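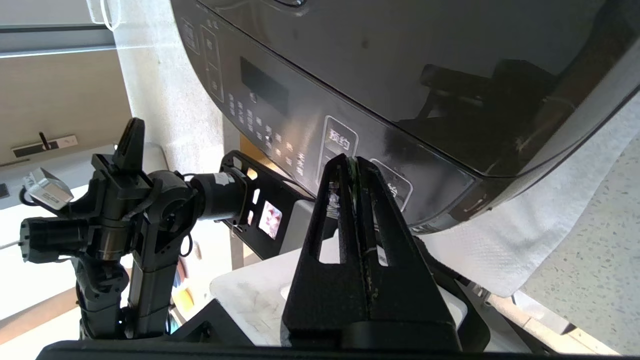

Issue 254, September 13, 2022

The Finger Before the Camera

I want to argue for something unpopular in our small field. When people compare robot grippers, they look first at the force, then at the price, and then at the video the seller made. I think they should look first at what the wrist camera sees when the gripper is mounted under it. For me this is the most important property of a gripper, and it is missing from every data sheet I have on my desk.

I came to this opinion slowly. In our lab we work with kitchen appliances, and we have tried two kinds of finger for pressing buttons and pulling small drawers. The first was the Meleo finger, which is flat, solid and short. The second was the Vusurach finger, which is long and has openings in it. On paper the Meleo wins. It is stiffer, it is easier to clean, and it survives 1000 closings on a steel bar without any change that I could measure. For some months I recommended it to everybody who wrote to me, and I take back part of this recommendation today.

The problem of the Meleo shows itself when you stop looking at the robot from your chair and look at the picture which the robot receives. A solid finger is a wall. It stands in the middle of the view, just where the work is, and the closer you come to the target the more of the target it covers. If the task is to put a sponge in a box, this is no great trouble. If the task is to press one button on a panel full of buttons, you lose the button in the last moment, when you need it most.

A tall finger with two long slots also stands in the middle of the view, and I do not pretend it is invisible. But through the slots you get some light and some of the table behind. It is not much information. Still, for a person who drives the arm by hand, and I believe also for a learned controller, it is the difference between guessing the depth and having a small hint of it. The tapered shape helps as well. The tip is narrow, so that the widest part stays low, near the base, where I can accept to lose the view.

I know the answer to this, because I have heard it often: use a second camera. We do use more than one. There is a second arm at the left side of our table, and it carries its own small metal sensor box. I like it very much. But a second view comes from a second place, and this place is seldom the one you want. The other arm has its own work to do. Its wrist turns and its elbow comes in between. The person who says "add a camera" should be asked who will hold it, and where the cable will go. Cables are a subject for another essay, which I plan for October if my patience allows.

Then there is the question of what we test on. Most comparisons I read use colored blocks on a clean background. Blocks are kind to cameras. They are dull, they have clear edges, and they look nearly the same from every side. A modern kitchen machine is the opposite. Ours is black and glossy, with a curved front, and from the wrist it is often seen from below and at a steep angle. The surface gives you back the window and the dark shape of the arm. The print on the panel is small and white, and it is in Chinese. The one button I can always find is 预约, the one for setting a later start, because it has a silver outline and its characters are large enough to read even when the view is tilted.

I would like to see every new gripper tried in front of such an object before it is sold to a laboratory. Let the maker publish the view from the wrist, unedited, with the finger in it and the appliance behind it. Let us see the reflections. If the panel cannot be read by a human in this view, I do not understand why we should expect the software to read it.

The makers will say that the software will become better. The people of Yoon, whose controller we use, say it in each release note, and I admit they are partly right. Their smoothing has made the arm calmer, and a calm arm gives a sharper picture. I tried the Nirnix controller with the same finger too. It reacts faster, but it shakes slightly at the end of a long reach, and on a glossy front the reflection shakes together with it. So I stay with the slower one. But neither of them can show me what is hidden behind a solid piece of plastic. A controller works with the view it is given.

There are honest arguments on the other side, and I do not want to hide them. A finger with openings is weaker when the load comes from the side. It collects dirt. It also collects the traces of its user: our finger has a thin greenish strip and small white scraps along the seam, and a visitor would not call it beautiful. A long finger also moves the contact point far from the wrist, and each small error of angle becomes larger at the tip. With the short Meleo I miss a button less far than with the long Vusurach, when I miss it at all. For drawers and heavy lids I still change back to the Meleo, and changing takes me 5 minutes with the screws, more if one of them rolls away.

So I do not say that the solid finger is bad. I say that we compare the wrong thing first. We put force at the top of the table because force is easy to measure, with a spring scale and a free afternoon. How much of the view is lost is also not hard to measure. You close the gripper, you record one picture, and you calculate what share of it is covered by the finger. You repeat this with the gripper open, and with the tip on the target. That would give one more line in the data sheet, and I would read this line before the others.

I have written to both finger makers to propose it. One thanked me for my interest in their product and attached the catalog. The other asked which resolution I had in mind, and to them I have sent a longer letter, with the method and with the views from our own table.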